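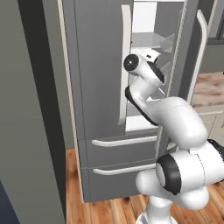 Figure 3. Arm at the upper shelf, right door open (simulated view).

Section 2: Daily Operation in the Staff Kitchen

2.1 Purpose
The Mirkano arm takes over the stocking and clearing of the refrigerator at the Faltorbridge site. Kitchen staff no longer carry out the evening shelf check. They remain responsible for food labeling, for cleaning, and for any decision to discard food.

2.2 Before starting a run
1. Confirm that the floor between the arm and the refrigerator is clear.
2. Close both drawers fully. The arm does not work with the drawers in this release.
3. Open the right door until it stops. Leave the left door closed.
4. Select program 664 on the wall panel and enter your staff code.
5. Step back behind the marked line and press Start.

CAUTION: Do not reach into the refrigerator while the arm is in motion. Press Stop and wait for the steady green light - a flashing light means the arm may still move.

Note: Glass shelves must be seated in their rails. If a shelf has been taken out for washing, run the shelf check again before the next shift.

2.3 If the arm stops during a run
1. Read the code on the wall panel.
2. For code 1164, remove the item blocking the shelf and press Resume.
3. For any other code, leave the arm where it is and call Elfriede Imhof, shift lead.

2.4 Changes to staff duties
Employees assigned to the former evening check now record deliveries instead. Questions about schedules go to Ivone Leite in the personnel office.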